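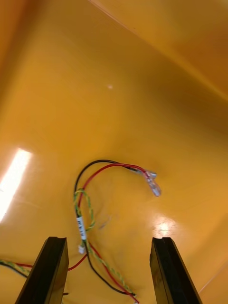 Re: Windis orange, third bottle

Morena Fiore wrote:
> I opened the Windis on Sunday and it was cloudy, flat and tasted
> of apple peel. Two of us drank it anyway. Is the whole case gone, or
> did I just keep it too warm? Hermans swears it was fine when it
> left the shop.

Morena, I had the same wine from the same shop and I wouldn't pour yours down the sink yet. Skin-contact whites are allowed to be cloudy. They're even allowed to taste of apple peel, up to a point, and the point is wherever you stop wanting a second glass. What I'd look at is the color. Mine was a saturated yellow-orange, same as the glossy plastic in the photo at the top, and it stayed that way for the 2 days it lasted in the fridge. If yours has gone brown, blame air. If it's still bright, blame Windis, who bottle it like that on purpose and charge extra.

As for Hermans, of course it was fine when it left the shop. Everything is fine when it leaves the shop. I once took back a Pronley red that smelled like a wet dog's blanket and was told it was "opening up."

I've still got 5 bottles from the August order, lying down in the closet under the stairs — my cellar, if anyone from the tasting group asks. The lot number on mine is 317. If yours says 630, that's the later bottling, and two other people on this list have grumbled about it already.

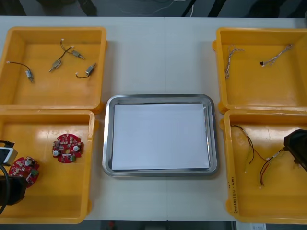 How long should an orange wine stand upright before you open it?
Overnight is plenty, and if you don't mind a little sediment in the last glass you can skip it.

Also, don't serve it ice cold. Straight from the fridge mine tasted of nothing much, then after half an hour on the counter it found some apricot and a bit of tea. Food helps too. I had it with a hard sheep's cheese and thought much better of everybody involved.

If the next bottle is just as flat, bring it to the Podavport evening and we'll open it next to one of mine. Worst case, we have a lot of salad dressing.

Could whoever borrowed my good corkscrew please bring that as well?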